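Search this notebook Search Go

Laboratory Diary | Grippers and End Effectors

December. Entered by Irena Krajewska

The morning was given to the second round of the gripper comparison. The Nallov fingers remained on the arm from the previous round, and the Vakura pair was held in reserve until the first series had been completed. Mr. Jelínek set the closing force at 628 on the controller's own scale and asked that it be left there for both pairs. I recorded this on the front sheet.

The braided rope toy was taken as the principal test item, with the red-orange tray as the work area beside the toy sink. The plush turtle, the mouse and the green ball stayed in the tray as neighboring objects.

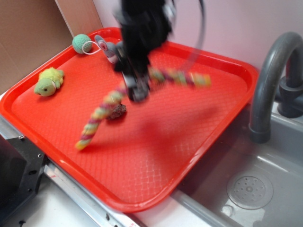 Travel speed is still a matter of disagreement. Mr. Jelínek prefers the faster profile on the grounds that the Wasilewska report used it. My own view is that a soft item should be judged first at the slower setting, and I have asked that both be entered in separate columns. The controller log is now limited to 2000 lines per file, so each series must be saved before the next is begun.

The wrist camera was reviewed before lunch. At an exposure of 400 the light between the fingers is very strong and the upper part of the rope is dull by comparison. Colored light falls on the strands, pink on one side and cyan on the other, which will matter if the color labels are to be taken from this view. 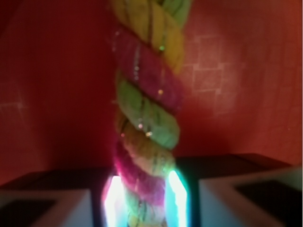

I have requested a lower exposure for the Vakura series and a copy of the Nerer calibration sheet. Mr. Jelínek will change the fingers at 2 and check the cable loop at the same time. The front sheet is to be countersigned before the arm is moved again.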